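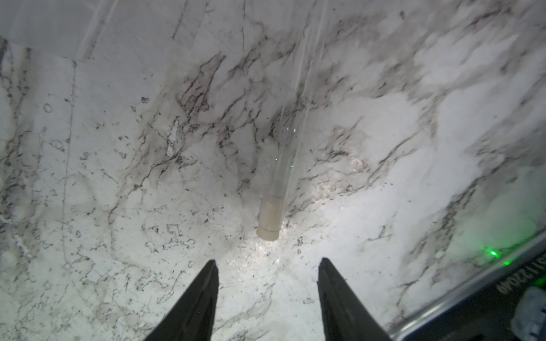

The gripper open in front of the clear tube, on the marble top.

I spent Wednesday, February 11, 2026 at the open day Gesovura held at its shop in Ledden. I signed up back in July and had almost forgotten about it. Admission was free, parking was not.

There were 16 of us in my group. Athina Stamatopoulos, one of the engineers, took us through the back room first, where they keep parts and do repairs. Then we went to the demo area, which is set up like a kitchen with a stone counter. She said they used a plain white table before, and the arm did fine on it. Marble is harder. Clear plastic or glass nearly disappears against the veins, and the shine from the lights confuses things further.

The job I watched was picking up a clear tube with a cream-colored cap on one end. It sounds like nothing. I had trouble finding the edges of the tube myself on the monitor, which showed the view from the camera near the gripper. The cap was the only part I could see right away.

The arm moves slower than I expected. It comes in with the fingers wide apart, stops, shifts a little, and then closes. On the first try I saw, it closed too early and pushed the tube to one side. The second and third tries were good. Then somebody's kid asked if it could do it with the lights off, and Athina said no, not yet.

A person steers the arm for most of these runs, and the recordings are used to teach it to do the job alone. They have over 4,000 runs saved so far, and 800 of those are with clear objects. Grigoris Papadakis was doing the steering that day. He let a few of us have a turn. I got the fingers near the cap and then bumped the counter, so I gave the controls back.

The talk at the end ran 40 minutes and was mostly about a warehouse project in Rilness. I didn't follow all of it. The questions afterward were better, especially the one about how often the finger pads need replacing (every couple of weeks, if they're busy).

Coffee was good. They plan to do another one of these, and I'd like to see the arm try the tube without anyone steering.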